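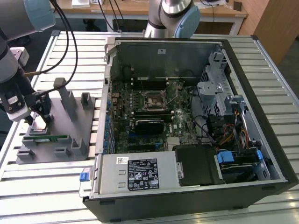 Gallery / Workshop / Desktop Repair

Inside the tower: pictures from the Skostmont bench

Welcome to our small gallery page. My name is Hrefna Egilsson and I look after the repair bench at Skostmont together with Cormac Ó Riain. Many people bring us an old desktop computer and have never seen the inside of it, so we decided to show one here. Click on the picture to see it bigger.

Open case, number 3371 in our book
The tower is lying on its side and the side panel is off. We always prefer to work in this way, with the open side to the ceiling. The black shell looks quite plain from outside, but the grey metal inside has many folds and corners, so please keep your sleeves buttoned.

The board and the socket
In the middle you find the green motherboard. The CPU socket has no cooler on it, and you can see its metal frame and the small lever arm next to it. The dark memory slots are above and below the socket, and the black graphics card is plugged in just under it. Beginners often ask me where the memory goes, and this is a good picture for learning it.

Power supply
The silver unit with the big black label is the power supply. Do not open this part at home, even when the computer is unplugged for a long time. If it is broken, we change the complete unit.

Cables and drives
The orange, yellow and red power cables run in one bundle beside the drive cage. Cormac likes when the cables are tied before the panel goes back, and I must say he is right, it makes the next repair much easier. The blue handles belong to the drive carriers.

The table
Our slatted aluminum table is from January. Before, we worked on a closed wooden top and every small screw was rolling to the floor. Now they fall between the rails, so we put a tray under it! The thin green board in the grey plate at the left side is probably a memory module.

Visiting the bench
We are open in the afternoon until 6. A first look at your desktop takes 40 minutes and you may stay and watch. Please bring the power cord also, and write your name on it. For questions about older pictures in the gallery, ask Diane Simard at the front desk.

Next gallery: Laptop keyboards
Back to all galleries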